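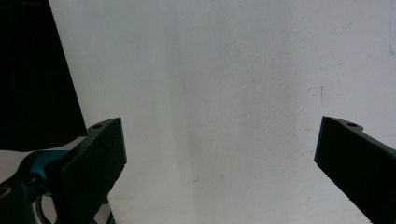

The term sheet came back from Pfeiffer at ten to five on Monday with one comment on it, in the margin beside clause 14, and the comment was "hm".

Takumi Fujimoto printed it out so that he could look at it properly. He had been an associate at Prodero for two years and had learned that a lender who writes three paragraphs wants a quarter of a point, and that a lender who writes "hm" wants to go home. The trouble was telling which sort of "hm" it was. He took it across the corridor to Chiyo Takeda, who had her shoes off and was eating crackers over a rent roll.

"It's about the seals," she said, without looking up.

"Clause 14 is insurance."

"Read the schedule to the insurance."

He read the schedule to the insurance. Flukholm had been a cold store, then a naval laundry, then for a long time nothing, and was now 90 flats on the end of a pier with a gym, a concierge and a river view that the brochure called uninterrupted. Prodero owned it and had borrowed to build it, and the borrowing was due in July. Pfeiffer was going to lend them 70 million to pay back the people who had lent them the last lot, and everyone would carry on exactly as before except for the lawyers, who would be slightly richer. It was, Emmett Holloway liked to say, the cleanest refinancing he'd seen in his career. He had said so in the lift, at lunch and to a man delivering a plant.

The schedule listed perils. Fire, flood, storm, impact by vessel. At the bottom, in a different typeface, was "marine mammals (see survey)".

"What survey?" said Takumi.

Chiyo pushed the crackers towards him, which he took to be a bad sign.

The survey was by a Mr Hosoda. Akihiko Hosoda had been valuing waterfront property for so long that there were dock basins he remembered as other dock basins. He had visited Flukholm on a wet morning, stayed nine hours and written 700 pages. The first 699 found that the building was in excellent order and worth what Prodero said it was worth, which in itself was so unusual that nobody at Prodero had read any further. Page 700 said that he had taken his sandwich down to the lower landing, where there were five seals, and that in his opinion the seals were in occupation.

"In occupation," said Takumi.

"It's a technical term," said Chiyo.

"I know it's a technical term. That's what I don't like about it."

They rang him. It was after six by then, and he answered from what sounded like a bath.

"I was asked to list all occupiers," said Mr Hosoda. "I've listed them. I didn't say they had a lease."

"But they're seals."

"They've been there longer than the gym."

"Could you perhaps call them something else? Visitors?"

There was a slosh, and a thoughtful pause. "A visitor goes home," said Mr Hosoda. "I was there nine hours. One of them had a place it liked."

Takumi wrote down "had a place it liked" and underlined it, then wished he hadn't, as it was now in the file.

Emmett Holloway took the news standing up. He was the kind of managing director who took all news standing up, on the principle that it might turn out to be good and he would be needed in another room.

"So we evict them," he said.

"You can't evict seals," said Chiyo.

"Can we charge them rent?"

Takumi laughed, and then saw that he was the only one laughing. Emmett had gone to the window. You could tell from the back of his head that he was doing a sum.

"What's a landing like that go for?" said Emmett. "Per month. River frontage."

"They haven't any income," said Takumi.

"Nor had the juice bar."

It was true about the juice bar. The ground-floor unit at Flukholm had been let to a firm called Pondia, which had promised to bring wellness to the pier and had brought a very large blender. Pondia had paid its first month, and after that had paid in what its founder described as footfall. It was in the rent roll all the same, under a column that Chiyo had headed "expected" and that Emmett, in the version sent to Pfeiffer, had headed "income".

"If Pfeiffer starts asking who's really in occupation," said Chiyo, "I'd rather they asked about the seals."

This was the sort of remark for which Chiyo was going to be made a partner, and there was a respectful silence after it.

The call with Pfeiffer was fixed for nine the next morning. On their side was Daichi Kinoshita, who had a soft voice and a habit of agreeing with you until you noticed you were alone. He had page 700 open. You could hear him having it open.

"We like the building," he said.

"It's a great building," said Emmett.

"We like the location. We like the sponsor."

"Thank you."

"We had a small question about the seals."

Emmett muted the line and told the room to be calm. He unmuted it and said that the seals were an amenity.

"I see," said Daichi Kinoshita. "They're in the brochure, are they?"

"They're going in the brochure."

"And who's responsible for them?"

"In what sense?"

"If one of them were to, let's say, bite a resident."

Emmett looked at Chiyo, who looked at Takumi, who had read the whole of the insurance schedule in the night and was sorry to find it had stayed with him.

"There's an excess," said Takumi. "It's the same as for impact by vessel."

"That's helpful," said Daichi Kinoshita, and he sounded as if it was. "And do they obstruct the landing? It's a fire escape, I think. On the drawings."

Nobody had looked at the drawings. There was a rustle while everybody looked at the drawings. The lower landing was marked in green as an assembly point, with a little group of green people on it, standing very upright in what must be, at high tide, a foot and a half of water.

"They'd move," said Emmett, "in a fire."

"Have they been asked?"

It was impossible to tell from the voice. Takumi thought afterwards that a whole career might be made out of a voice like that, and that Daichi Kinoshita had probably made one.

What they agreed, by half past eleven, was a side letter. The side letter said that the borrower would use reasonable endeavours to maintain cordial relations with any marine mammals at the property from time to time; that the assembly point would be moved to the car park; and that the borrower would report on the number of seals every quarter, along with the arrears. In return Pfeiffer would take clause 14 as read. Neither side mentioned the juice bar. Emmett got them to strike out "cordial", as he felt it was open-ended, and Daichi Kinoshita got them to put in "continuing", and everyone thanked everyone.

The money arrived on the Friday, stayed in Prodero's account for as long as it takes to drink a cup of tea, and left again for the people it was owed to. Emmett made a short speech. The plant was given a ribbon.

It fell to Takumi, as the junior, to do the first quarterly report. He took the train out after lunch and walked down the pier past the blender, which was for sale, and down the steps to the lower landing. The tide was going out. He had a clipboard, and he'd put on a tie, though he couldn't have said for whom.

There were six.

He counted again. The sixth was small and had got itself wedged in against the biggest one, and it looked at him with what he could only have called an air of having been told about this. He thought about the side letter, which said nothing about increases. He thought about ringing Chiyo, and what Emmett would want to put in which column.

Then he wrote "6 (fully let)", initialled it, and sat down on the bottom step with his sandwich. After a while the big one shuffled along a bit.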